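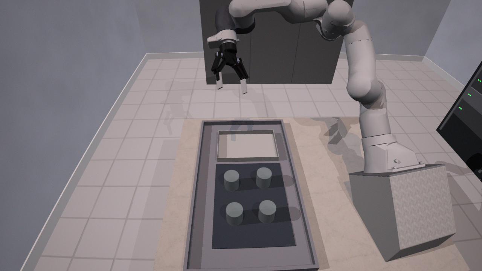
Full marks in a room with no dust

By Digby Pryor
2/22/23

Closance, the method Wakana Noguchi and Chiharu Nomura have been nursing along at Hattori, picks up cylinders. It picks them up in simulation, where the floor tiles are spotless and the marble pattern on the table will never meet a coffee cup. Four squat cylinders stand on a dark mat, a pale bin waits at the far end of the tray, and a white arm has to carry the one to the other. The score is 89 per cent over the full test set. I have seen people cheer for less.

I like this work, and I want that on record before I start complaining. The idea is a modest one. The arm is trained on its own near misses, so a grasp that lands a little wide gets fed back in as a lesson instead of being thrown out with the rubbish. Noguchi calls these the leftovers. Using them cuts training time by up to 10 hours a run, and as someone who has spent whole weekends watching a progress bar at Uson, I could weep.

My grumble is with the word "solved", which appears in the summary and again, rather larger, on the slides. A simulated cylinder has exactly the friction you typed in. It doesn't have a sticky patch where the label was. Sadao Furukawa ran the older Forero method on a real bench last September and lost half his score to a wobbly table leg, and he is a careful man who owns a spirit level.

Kazue Kobori's reply, when I raised this over lunch, was that you have to start somewhere and a simulator is cheaper than a wrist joint. Fair enough. I have broken 2 wrist joints and remember both invoices.

So publish the number, by all means. Put the word "simulated" in the title, in the same size type as everything else, and give us the failures sorted by kind. Did the fingers close early? Did the cylinder tip? The paper lumps all of it under "other", and I'd swap the whole results table for a look inside that one row.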